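We use cookies to remember your settings and to see which pages get read. By continuing to browse you accept this. Manage preferences | Accept

FOR IMMEDIATE RELEASE

Costcombe Toy Library to Reopen in Former Plosholm Street Bank Building in October

Longer hours, a repair bench and a new borrowing plan for home daycares

COSTCOMBE – The Costcombe Toy Library will reopen in October in the former savings bank on Plosholm Street, the library announced today. The move gives the lending collection a permanent address after several years of operating out of a shared hall on the edge of town, where everything had to be packed into closets at the end of each session.

The collection now stands at nearly 2,000 items. It includes puzzles, building sets, dress-up clothes, ride-on toys, board games, musical instruments, play kitchens, train track, and a section of toys adapted for children with limited grip or low vision. All of it will be on open shelving for the first time. In the shared hall, families chose from a printed list and waited while items were brought out.

The former bank had been vacant since its last tenant, an insurance office, left. The library has signed a long lease with the building's owner, Stadness Properties. Stadness replaced the roof and the front windows before the lease began. The library paid for the interior work, including flooring, lighting, a ramp at the side entrance and an accessible restroom with a changing table large enough for older children.

The teller counter has been kept and will serve as the checkout desk. One section has been lowered so that children can hand in their own returns. The vault door has been fixed permanently open and the room behind it will hold the board games and puzzles.

How borrowing works

Membership is open to any household in Costcombe and the surrounding townships. There is no residency fee and no deposit. Members may take home up to 8 items at a time and keep them for two weeks. Loans can be renewed once by phone or at the desk unless another family has asked for the item.

Large items such as slides, play tents and water tables are booked separately. They count as one item each but must be reserved ahead of time, and borrowers need to bring a vehicle that can carry them. Staff will help load.

The library does not charge for normal wear. A missing puzzle piece or a bent game box is recorded at return and the item goes to the repair bench. Families are asked to report breakage when it happens, especially if it leaves a sharp edge or a small loose part, so that the item is not lent out again by mistake. Replacement charges apply only when an item is not returned at all.

Every item carries a tag with its age range, the number of parts, and the cleaning method. Borrowers are asked to wipe toys down before returning them. The library then cleans everything again before it goes back on the shelf. Fabric items are machine washed and take an extra day to reappear.

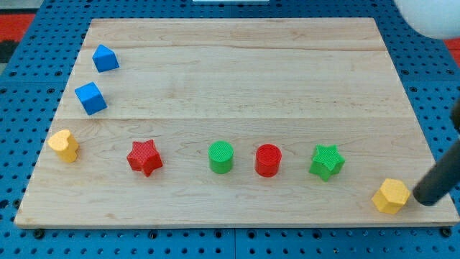 Building sets and blocks remain the most requested part of the collection, and the reopening will bring a larger selection. Foam, cardboard and wooden sets will be shelved together by age range, with the sets for toddlers on the lowest shelves. Oversized sets for group play will be kept near the side entrance so they can be carried straight out to a car.

The expanded selection follows a survey of member families taken last winter. Parents of children under three said they had the hardest time finding something new to borrow, since the same few sets were usually out. Parents of older children asked for more games that can be played by two people and for more puzzles at the harder end. Both requests were used to draw up the purchase list for the new building.

Home daycare plan

A new membership will be offered to licensed home daycares and small preschools. Under the plan, a provider can borrow a themed tub in addition to the regular item limit. Tubs are packed around subjects such as water, building, farm animals, music and pretend shopping. Each has enough pieces for a small group and a card listing the contents.

Tubs are lent for a full month. Providers can swap them at the side entrance during a morning window set aside for that purpose, before the library opens to the general membership. The plan was tested in spring with a handful of providers in Costcombe. Their main complaint was that the original tubs were too heavy for one person to lift into a car. The tubs have since been replaced with a smaller size, and the two heaviest themes have been split in half.

Providers who took part in the spring test will keep their place on the plan and do not need to apply again. New applications open at the front desk on reopening. A copy of the provider's license is required.

Repair bench

The back office of the bank has been fitted out as a workroom. Toys that come in damaged will be mended there where possible, and parts from items beyond repair will be sorted and kept. The library has a large stock of spare wheels, train couplings, game pieces and puzzle knobs saved from earlier years, most of which could not be reached in the old location.

Once a month the bench will also take in toys that belong to members. The library will glue, stitch, and replace batteries and simple wiring. It will not work on car seats, strollers, cribs, or anything with a heating element. There is no charge for labor. Parts are billed at cost, and the member will be called first if any part needs to be ordered.

Funding

The interior work was paid for in part by a grant from the Cardoso Family Fund and in part by donations from members and local businesses. The Cardoso grant also covers rent for the first year. Day-to-day costs will be met from membership fees, an annual used toy sale, and a yearly allocation from the town.

Membership fees will stay at their current level through the end of next year. Households that receive food or housing assistance pay nothing. Families who held a membership when the old location closed for the move will have the weeks they missed added to the end of their term. No form is needed for this.

Donations of toys

The library will begin accepting donated toys again one month after reopening. Until then there is no space to sort them, and items should not be left at the door. Once donations resume, the library will be able to take complete puzzles and games, wooden toys in sound condition, building sets of any size, and ride-on toys with working wheels. It cannot take stuffed animals, painted toys of unknown age, or battery toys with a missing battery cover.

Hours and access

The reopened library will be open four afternoons a week and on weekend mornings. The old location was open for two afternoons only. Current hours will be posted on the front door and on the library's page, and will be printed on the back of every new membership card.

Street parking on Plosholm Street is free for the first hour. The small lot behind the building has two accessible spaces and a short-stay space for loading large items. The local bus stops at the corner, and the walk from the stop to the side entrance is level.

A play corner near the front windows will be available during all open hours. Children may try out toys there before borrowing them. Adults must stay with their children, and food is limited to the bench by the door.

Items borrowed before the move should be brought to the new address. No late notices will be sent for them until the library has been open for a month.

About the Costcombe Toy Library

The Costcombe Toy Library is a nonprofit lending library for families, caregivers and child care providers. It began with a few shelves of donated toys in a church basement and has lent toys in the Costcombe area ever since. It is run by a small paid staff with help from members.

Media contact

Front desk, Costcombe Toy Library, Plosholm Street, Costcombe. Reporters and photographers who would like to visit before the reopening are asked to call ahead, as the ramp and side entrance are still being finished.

###

Get town news in your inbox. Enter your email address to sign up for our newsletter. You can unsubscribe at any time.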